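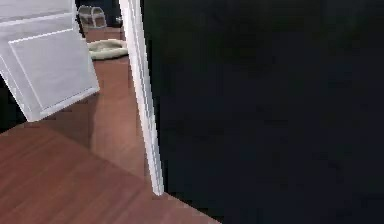 Local radio sport is being run down a programme at a time, and the people doing it are hoping listeners won't add it all up. I have been adding it up for a while, mostly from the kitchen table with the set on the windowsill, and I think the stations have got this wrong.

Take my own patch. Until January, Binidberg Radio gave lower-league and amateur sport two hours every weekday evening, starting at six. You got the football first, then whatever was in season: bowls, netball, road running, the rowing when the river allowed. It now gets forty minutes, and that forty minutes is shared with two neighbouring stations. The presenter is good but she is working from a studio in another county, and she pronounced Grallier three different ways in one evening.

The owners say the audience wasn't there. Their own figure, given in a letter to those of us who complained, was 1572 listeners on an average evening. I don't dispute it. I would only ask what it is being compared with. If you set it beside a national phone-in, it looks like nothing. Grallier Town's average home gate last season was 276. Rumix Harriers have 194 paid-up members, and that is a healthy club. An audience of 1572 for a programme about those two and a dozen others like them is a very good audience. Most of the people with any interest in the subject must have been listening.

The other argument is that it has all gone online. Clubs have their own pages, and some stream their matches. That is true for the bigger ones. I have watched a Bennani League cup tie on a stream that froze each time the ball crossed the halfway line, and I was still grateful to whoever had stood in the rain to do it. But a stream serves the people who already follow the club. It can't reach the man driving home who didn't know there was a netball final on. Radio used to do that for us every night.

I also think people underrate what a regular slot does for the clubs. Birdie Iwasaki ran the press side at Rumix Harriers for nine years. She told me that the weekly call to the station was the thing that kept her results in order. Somebody was going to ring at half past four and ask for times and names, and so the times and names got written down. Since the calls stopped, two of the winter races have no full results anywhere. Sponsors noticed too. The sports shop that paid for the race numbers liked hearing its name read out, and when that ended it cut its money in half.
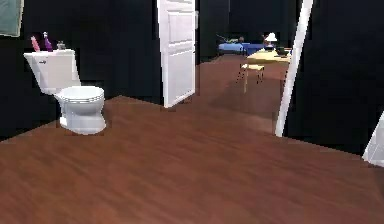

None of this would cost much to put right. The old programme had one full-time presenter, one part-time producer and a list of club contacts who did the rest for nothing. The station still has a studio in the town, and it is dark by six. I am told it is used for advertisements in the mornings. A single hour, from that studio, with someone who knows the area, would bring back most of what was lost. I would happily give up the commentary on big matches, which we can all get elsewhere, to pay for it.

There is a fair point on the other side. The old show could be dull. There were evenings when a bowls secretary read out a full set of rink scores in a voice that never moved, and I turned it down and got on with the washing-up. Younger listeners were few, and the programme made little effort to find them. School sport hardly featured. If the owners had come to the clubs and said the thing needed freshening up, I think they would have had plenty of help. They sent an email after the decision was made.

A petition went round in the spring and collected more than 700 names, which the station acknowledged and then left alone. I signed it, but I doubt petitions move anyone who is looking at a budget. What might is advertisers saying they want the local hour back, and I would urge any club with a sponsor to ask them to write. The regulator's rules on local content are loose, but they do exist, and a licence that promises coverage of the area ought to mean the area it names.

In the meantime, the clubs should carry on sending their results in. Send them at half past four, as before, with the names spelt properly. Someone on the shared programme may read a few of them out, and if she wants help with Grallier, the stress is on the first syllable.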